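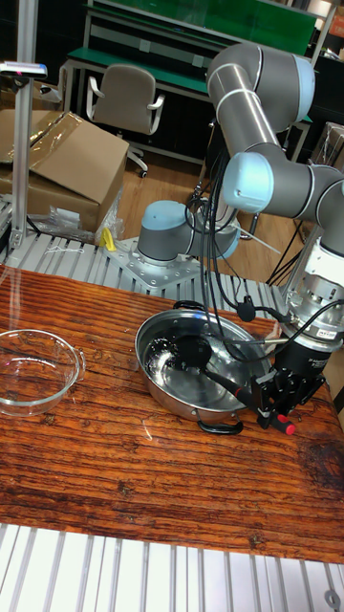
Lawal Omoregie remembers that the whole street could hear the press running at night, and he is glad that the building of the Vedwood Courier will be open to the public again. He told this to the Winau Heritage Trust when it was collecting memories of the newspaper last November.

WINAU, 12 Jan 2026 – The Winau Heritage Trust announces that the former office of the Vedwood Courier, on Drotevier Street, will receive visitors from this autumn as a small museum of local printing. The Courier was a weekly newspaper and it published 3,481 issues before it was closed. For many years it was the only paper in the district which printed the shipping notices and the council minutes in full.

The Trust has received from the Odukoya family, the last owners, a collection of 1,166 glass negatives and 274 bound volumes. The volumes were stored on the upper floor, above the former composing room, and their condition is good except for those from the flood year. A catalogue is now in preparation, and the first part of it can be consulted at the Trust's office by appointment.

The front of the building keeps its original colour, a dark green, and the painted name over the door will be cleaned but not repainted. The ground floor will show the counter where the classified advertisements were accepted. Guided visits are limited to 10 persons at one time, because the staircase is narrow.

Former employees of the Courier, and their relatives, are kindly invited to contact the Trust if they have at home any letters, pay books or photographs of the staff. The originals can be copied and returned to the owner.

Media contact: Winau Heritage Trust, Drotevier Street, Winau | © Winau Heritage Trust. All rights reserved. | Back to top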